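3.2 Setting and food waste at the desk

Most of the meals recorded in the Uddale study were not eaten at a dining table. Of the 22 households that kept a food diary through July, 10 reported that the main meal of the day was usually eaten at a desk or a side table that also served for work or reading. Wongsuwan and Suwannarat found the same habit in their earlier survey of rented rooms in Vultville, where kitchens were small and often shared.

Eating at a desk affects what happens to the leftovers. A kitchen has a bin within reach and a counter that can be wiped. A desk has neither, so shells, peels and wrappers stay next to the food until the meal is over. Shellfish makes the problem easy to see, as the part thrown away takes up more room than the part eaten. In Figure 4 the crayfish shells lie in a loose pile between a large round white bowl and a divided plastic container with blueberries in one side. A desk lamp and a tissue box share the tabletop with the meal, and a large paper shopping bag stands open at the right.
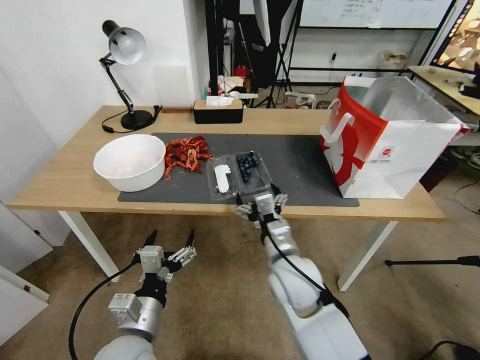
Figure 4. Desk meal with crayfish shells, bowl, fruit container and open paper bag.

3.3 Sorting after the meal

Diary keepers were asked to write down where each item went once the meal was finished. Across the study this gave 3923 entries. Shells and other wet scraps were the items most often put in with general trash, even in homes that had a separate food bin. The reason given most often was smell, followed by the walk to the kitchen.

Clear plastic containers were handled differently. More than half were kept for at least one further use, usually to store fruit or small dry goods. Paper bags were kept as well, but mainly to carry out the trash from the same meal. A bag used in this way could no longer go in with paper recycling, and five households noted this in their diaries without being asked.

Desk mats were not covered by the diary form. Several people wrote that they wiped the mat down after eating, and two had stopped using cloth mats because of stains. We return to surface cleaning in Section 4.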